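Rurner notebook, continued from the green binder

Well, the flat spot is still with us, though I think we have it cornered now and I want to get everything written down while my hands still smell of it. For anyone who skipped the last few pages: the little Rurner pulls beautifully in a straight line, pulls beautifully through a right-hander, and then in any long left it coughs, spits back through the carburetor and sulks until the steering wheel is straight again. Gunhild noticed it first on the Harnen hill, in the long left above the farm, and she was very nice about it, considering she had the whole rest of the hill to climb with an engine that had lost its good mood.

My first idea was ignition, and I spent a happy but useless evening on that. New condenser, points cleaned and gapped, a good look at the rotor arm, and I moved the low-tension wire away from the steering column in case it was being tugged when the wheel went over. It wasn't. The car started a touch more easily afterward, so I won't call the evening wasted, but the cough was exactly where we had left it.

Jytte's idea was fuel, and Jytte was right, as she has been kind enough not to mention more than once. The plugs came out pale, all of them, which should have told me something before I ever picked up a feeler gauge. We drained the tank and found it cleaner than I had feared, blew through the line, and took the filter bowl off. There was a bit of grit in the bottom of it, the usual reddish stuff, but nothing that would choke an engine of 1,179 cc. The pump delivers plenty too. We ran it into a can and it filled the thing so briskly that I had to ask Jytte to switch off in a hurry.
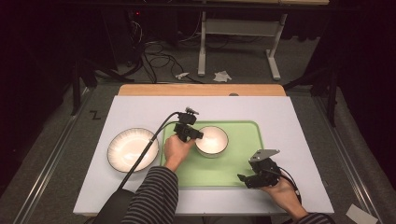

Plate, tray and small bowl, with a gripper in each hand.

So then the carburetor. On this engine the float chamber hangs on the outboard side, to the right of the jet, and once you draw that on a scrap of paper the whole business starts to make sense. Turn left and the fuel heaps up over to the right, toward the chamber and away from the jet, so the level at the jet drops. Turn right and it goes the other way, and the mixture gets a little rich, which the engine doesn't seem to mind at all. With a proper float level there ought to be enough in hand that you'd never feel the left turn from the driver's seat. With a low level there isn't, and off she goes coughing.

I took the lid off and turned it upside down and laid the setting bar across, and the fork was bent well past where the manual wants it. The needle had been shutting early, heaven knows since when. I suspect it goes back to the flooding trouble, when somebody (I have a nasty feeling it was me, the handwriting in the old binder is certainly mine) gave the fork a helpful tweak to stop the dripping and never went back to put it right after the new needle and seat arrived. Reset to the book figure, with the bend made at the fork and the curved part left alone, and I checked it twice. Please, anyone who touches it after me, write it in here!

Jytte also thinks the chamber is mounted a hair farther out than the factory had it, because the spacer under the banjo bolt looks homemade. I can't swear to it either way. Neither of us has seen an untouched one. I've written to the owners' register to ask whether anybody could measure theirs, and if a drawing turns up I'll tape it in at the back.

Tried it on the loop out past Uvell in the evening. Not a fair test, since there's no left on that road as long or as steep as the one at Harnen, but I went around the old gravel works a few times at a speed I'd rather not put on paper and got one small hesitation where there used to be a proper stumble. Plugs afterward a nice light tan. I was so pleased that I forgot to look at the oil pressure for the whole second half of the drive, and I know what Gunhild would say to that.
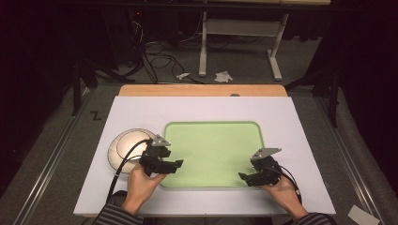
Page last changed: 2023-08-18

Brakes. The front drums are back from Mikkelsen and they've done a lovely job, with a smooth cut and no chatter marks that I can feel with a fingertip. They did say in their note that there's not another cut left in the left one, so we should start looking for a replacement now and not leave it until we're desperate. The shoes needed the leading edges easing a little before the drum would slide on without a fight. Bedded in gently on the way home from the gravel works. She still pulls a shade to the right on the first stop and then runs true, and I think that's the new lining settling down, but let's keep an eye on it.

While the wheels were off I greased the kingpins, which took far more grease than they should have, and found the lower grease fitting on the right side completely blocked. Cleaned it out with a bit of wire and a lot of patience. The steering is noticeably lighter for it, and I'd been blaming the tires all summer.

Gearing for the hill: Gunhild and I had the old conversation again over coffee. She'd like the shorter final drive so that she can hold second all the way from the hairpin to the farm gate. I'd like to leave the axle alone, having rebuilt it last winter on my back on a cold floor. We left it that she'll drive it as it is in September, with the fuel sorted, and then we decide. If the engine pulls cleanly through the long left she may find she has the revs after all. She says she'll believe it when she's at the top, and that's fair.

Spares are in a sad state. The parts fund has 200 in it, and the magneto man wants 100 just to open ours up and look, so the magneto stays on the shelf and we stay on coil ignition for this season. I'd love to hear it run on the magneto one day, as it did when it was new, but a drum comes first.

Still to do before the hill:
Float level again after a proper run, warm engine.
New fiber washers for the banjo bolt, the present ones weep.
Lock wire on the sump plug, the scrutineer asked last time.
Second return spring on the throttle.
Ask Mikkelsen whether they'd take on a new drum from a casting, if we can find one.
Jytte has the good torque wrench at home, and she's bringing it back with the gasket set.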